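2024年1月14日 改訂。この章は、前の版の第3章と付録の一部を合わせて書き直しました。古い印刷物をお持ちの方は、第3章だけを差し替えてください。

# 3. 容器の登録と、最初の棚卸し

この章では、在庫管理ソフト Gradevis に容器を登録し、重さで数を出し、最初の棚卸しを終えるまでの手順を説明します。対象は、ねじ、座金、継手、ばねのような小さい部品を容器に入れて保管している店や倉庫です。

第2章のインストールと、利用者の登録がまだ終わっていない場合は、先にそちらを行ってください。ラベルプリンター Rallis と、台ばかり Clegg の接続は、第2章の終わりの節にあります。

画面の名前は【 】で、ボタンの名前は「 」で書きます。

## 3.1 始める前に用意するもの

- Gradevis を入れたパソコン
- Rallis と、容器用の幅広ラベル
- Clegg と、付属の分銅
- 登録する容器
- 乾いた布
- 油性ペン
- 保管場所の簡単な図(手書きでよいです)

保管場所の図は、省略しないことをおすすめします。Pletcombe の倉庫で初めてこのソフトを使ったとき、私たちは図を描かないで始めました。棚の名前が人によって違い、同じ棚が二つの名前で登録されました。直すのに午後を全部使いました。

## 3.2 棚と場所の名前を決める

容器を登録する前に、容器を置く場所を登録します。場所のない容器も登録はできますが、棚卸しの一覧に出ません。

1. 【設定】を開き、「場所」を選びます。
2. 「新しい場所」を押します。
3. 「列」の欄に、棚の列の名前を入れます。半角の英字を使ってください。
4. 「段」の欄に、段の番号を入れます。いちばん下の段を 1 とします。
5. 「位置」の欄に、左から数えた番号を入れます。
6. 「保存」を押します。
7. すべての場所について、2 から 6 までを繰り返します。

同じ形の棚がいくつもあるときは、「列をコピー」を使うと早いです。コピーした後、列の名前を必ず変えてください。変えないで保存すると、警告は出ますが、保存そのものはできてしまいます。

> **注意**
> 場所の名前に、部品の名前を使わないでください(「ねじの棚」など)。部品が別の棚に移ったとき、名前と中身が合わなくなります。

> **メモ**
> 全角の英字と半角の英字は、別の文字として扱われます。検索で見つからない場所があるときは、まずこれを疑ってください。

## 3.3 容器の種類を登録する

Gradevis では、「容器の種類」と「容器」は違うものです。種類は形と風袋(容器だけの重さ)を表し、容器は実際に棚にある一つ一つの箱を表します。最初に種類を登録し、次に容器を登録します。

1. 【マスター】を開き、「容器の種類」を選びます。
2. 「追加」を押し、種類の名前を入れます。色と形を入れておくと、後で選ぶときに分かりやすいです。
3. 「ふた」の欄で「あり」または「なし」を選びます。
4. 容器の内側と底を、乾いた布でふきます。
5. Clegg の表示がゼロであることを確かめてから、何も入っていない容器を皿の中央に置きます。
6. 表示が止まるのを待ち、「風袋を取り込む」を押します。
7. 画面の数字とはかりの数字が同じであることを確かめ、「保存」を押します。

私たちの倉庫で多く使っている容器の風袋は 330 g です。カタログの数字を手で入れることもできますが、同じ型番でも製造の時期によって重さが違うことがありますので、実際に量ることをおすすめします。

古い容器には、前のラベルやテープが残っている場合があります。はがせるものは、風袋を量る前にはがしてください。はがせないものは、そのまま量り、その容器だけ「個別の風袋」に登録します。方法は 3.4 の終わりに書いてあります。

部品を移したり、ラベルを貼ったりする作業は、棚の前ではなく、台の上で行います。台は水平で、ひざより高く、容器を置いてもゆれないものを選んでください。木の台でも金属の台でもかまいません。

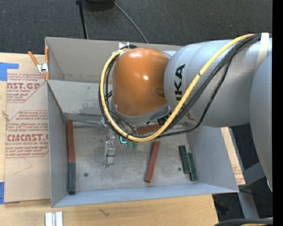

図 3-1　灰色の角形容器(上部開放)と木製の台

台の高さは、作業する人が背中を曲げないで容器の底を見ることができる高さがよいです。背の高さが違う人が交代で作業する場合は、低い人に合わせないで、高い人にも合わせないで、足台を使って調整してください。

> **注意**
> Clegg を置く台と、ラベルを貼る台は、できれば分けてください。ラベルを押さえる力が台に伝わると、はかりの表示がなかなか止まりません。

## 3.4 容器を登録し、ラベルを貼る

1. 【容器】を開き、「新規」を押します。
2. 「種類」の欄で、3.3 で登録した種類を選びます。
3. 「場所」の欄で、容器を置く場所を選びます。
4. 「番号」の欄は、そのままにします。保存のときに自動で入ります。
5. 「保存して印刷」を押します。Rallis からラベルが出ます。
6. ラベルに印刷された番号と、画面の番号が同じであることを確かめます。
7. 容器の短い側の面、取り出す人から見える向きに、ラベルを貼ります。
8. 指で中央から外側へ押さえ、空気を出します。
9. 読み取り機でラベルを読み、画面に同じ容器が表示されることを確かめます。

番号は最大 1,000 まで、一つの倉庫の中で使うことができます。それより多い容器がある場合は、倉庫を二つに分けて登録します。第6章を見てください。

廃棄した容器の番号は、もう一度使うことができません。これは不便だという意見を何回もいただきましたが、古い記録を正しく残すために、この仕様を続けています。

### ラベルがうまく貼れないとき

表面に細かいしわの模様がある容器では、ラベルの角が浮くことがあります。このときは、油性ペンで容器に直接番号を書き、ラベルは透明なカード入れに入れて、容器に結んでください。カード入れとひもの重さは風袋に入りますので、その容器だけ次の設定を行います。

1. 【容器】でその容器を開きます。
2. 「個別の風袋を使う」に印をつけます。
3. カード入れを付けた状態で、容器を Clegg に置きます。
4. 「風袋を取り込む」を押し、保存します。

## 3.5 部品の単重を登録する

単重とは、部品一個の重さのことです。小さい部品を一個だけ量っても、正しい値は出ません。いくつかをまとめて量り、ソフトに計算させます。

1. 【部品】を開き、登録したい部品を選びます。
2. 「単重を測る」を押します。
3. 画面に表示された数だけ、部品を手で数えて、はかりの皿に置きます。
4. 表示が止まったら「決定」を押します。
5. 部品を皿から全部下ろし、もう一度同じことを行います。
6. 2 回の結果の差が緑色で表示されたら、「保存」を押します。

差が赤色で表示されたときは、数え間違いか、違う部品が混ざっている可能性があります。部品を台の上に広げて、目で確かめてください。長さだけが少し違うねじは、特に混ざりやすいです。

油の付いた部品は、油の付いたまま量ります。保管しているときの状態と、量るときの状態を同じにすることが大切です。

> **注意**
> 単重を変えると、その部品が入っているすべての容器の数が計算し直されます。棚卸しの途中では、単重を変えないでください。

## 3.6 最初の棚卸し

最初の棚卸しは、入出庫を止めて行います。すべての棚を一日で終わらせる必要はありません。列ごとに分けて、終わった列から入出庫を再開することができます。

### 準備

1. 【棚卸し】を開き、「新しい棚卸し」を押します。
2. 対象の列を選びます。
3. 担当者を選びます。量る人と、画面を見る人を別にする場合は、両方を選びます。
4. 「一覧を印刷」を押します。紙の一覧は、停電や通信の問題があったときに使いますので、すぐに捨てないでください。
5. 対象の列に、棚卸し中であることを示す札をかけます。

### 測定

1. 棚のいちばん下の段、左の容器から始めます。
2. 容器のラベルを読み取ります。
3. 容器を Clegg の皿の中央に置きます。
4. 画面の「部品」の欄と、中の部品が同じであることを目で確かめます。
5. 表示が止まったら「記録」を押します。
6. 容器を元の場所に戻します。
7. 右の容器へ進みます。段が終わったら、上の段へ進みます。

重い容器は、二人で持ってください。はかりの上に落とすように置くと、センサーが壊れることがあります。この故障は保証の対象になりません。

はかりにのらない大きさの容器は、「手で数える」を押して、数を直接入れます。この場合、記録には手の形の印が付きます。後で別の人が見ても、量った数か、数えた数か、区別ができます。

### 確認

1. 列が終わったら、「差を見る」を押します。
2. 帳簿の数と測定の数の差が大きい順に、容器が並びます。
3. 上から順に、もう一度量ります。
4. 二度目も同じ結果のときは、「理由」の欄に分かることを書きます。分からないときは「不明」と書いてかまいません。
5. 「列を確定」を押します。

確定した後の数は、管理者だけが直すことができます。

Pletcombe で最初の棚卸しをしたとき、対象の容器は 182 個でした。差が出た容器の多くは、数の間違いではなく、空の箱に貸し出しの記録だけが残っているものでした。返却の記録を先に整理してから始めれば、もっと早く終わったと思います。Pauline Gosling さんからこの点を手順に入れてほしいと言われましたので、次の節に加えました。

## 3.7 返却の記録を整理する(棚卸しの前に行うことが望ましい)

1. 【貸し出し】を開き、「未返却」を選びます。
2. 期限を過ぎたものを、古い順に並べます。
3. 借りた人に連絡し、返す予定を聞きます。
4. 部品をすでに使ったことが分かった場合は、「消費に変更」を押します。
5. 容器ごと貸している場合は、容器の場所を「外部」に変えます。

「外部」の容器は、棚卸しの一覧に出ません。戻ったときは、必ずラベルを読み取って、場所を元に戻してください。

## 3.8 よくある問題

**はかりの数字が止まらない**
風が当たっていないか、台がゆれていないかを確かめてください。暖房の吹き出し口の下に置いて、この問題になった例が多いです。

**「風袋が未登録です」と表示される**
容器の種類は登録されていますが、風袋が入っていません。3.3 の手順 5 から行ってください。

**数がマイナスになる**
ほとんどの場合、違う種類の容器を選んでいます。【容器】で種類を確かめてください。種類が正しいときは、風袋をもう一度量ります。

**ラベルの印刷がうすい**
Rallis の印字部分を、付属の清掃用シートでふきます。それでも直らない場合は、【設定】の「印刷の濃さ」を一段上げてください。最大の濃さで長く使うと、印字部分が早く傷みます。

**読み取り機を使うと、番号が二回入る**
読み取り機の設定が「連続」になっています。説明書の設定用コードの中から「一回」を読み取ってください。

**列を確定した後で、間違いに気づいた**
管理者に連絡してください。管理者は【棚卸し】の「確定を戻す」を使うことができます。戻した記録は残ります。

## 3.9 次の棚卸しまでに

Gradevis は、毎年 4 月に棚卸しの案内を表示するように設定されています。会計の時期が違う場合は、【設定】の「棚卸しの月」で変えてください。

はかりの点検は、棚卸しの前に毎回行います。付属の分銅を皿の中央に置き、表示が分銅の数字と同じであることを確かめます。違う場合は、第2章の校正の手順を行ってから、もう一度確かめてください。分銅は素手で触らないで、布か手袋を使ってください。

この章の日本語は、私 Zane Rebane が書きました。読みにくいところや、画面と違うところを見つけた方は、節の番号を書いて、【ヘルプ】の「連絡」から送ってください。次は第4章「入庫と出庫」です。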